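Why I Quit Buying Miracle Foot Creams

My bathroom cabinet used to have a whole shelf for feet. Balms, peels, a stick thing that looked like deodorant, and a tub of something green called Fumia that smelled like a campfire. I'm a mail carrier with heels like old bark, so I am exactly the person these ads are written for, and boy, did they find me.

The Fumia label promised new skin in 5 days. It also said "clinically inspired," and I read that about four times in the store before I bought it anyway (30 dollars!). What does that even mean? I've been inspired by the Olympics and I still can't do a cartwheel.

I rubbed it in every night for two weeks. My socks got greasy, the sheets got greasy, and I was doing an extra load of wash every few days just to keep up. My heels looked the same.

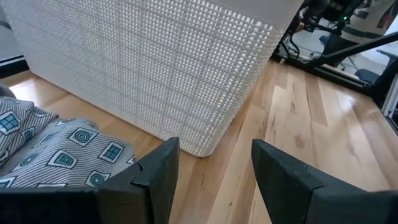 What finally helped

I complained to my neighbor Piroska Vörös, a retired nurse, and she asked what was in the stuff. I had no idea. We got out her reading glasses and found a long row of plant oils, plenty of perfume, and not one amount next to any of them. She told me to get a plain urea cream from the pharmacy, put it on after my shower, and stop sanding my feet like a deck. Also to see a doctor if the cracks bled or wouldn't close up.

So I did that, starting in April, and my heels are fine now. Not pretty, but they don't snag the blanket! I can't swear it was all the cream, it could be that I left them alone for once.

I'm not against plants in jars, some of them smell wonderful. But if a company wants my 30 dollars, I want the amounts on the label and a straight answer about what was tested and on whom. The Fumia page brags about 2,000 happy customers, and I'd trade every one of them for a decent ingredient list. I wrote and asked for one, and I'm still waiting to hear back.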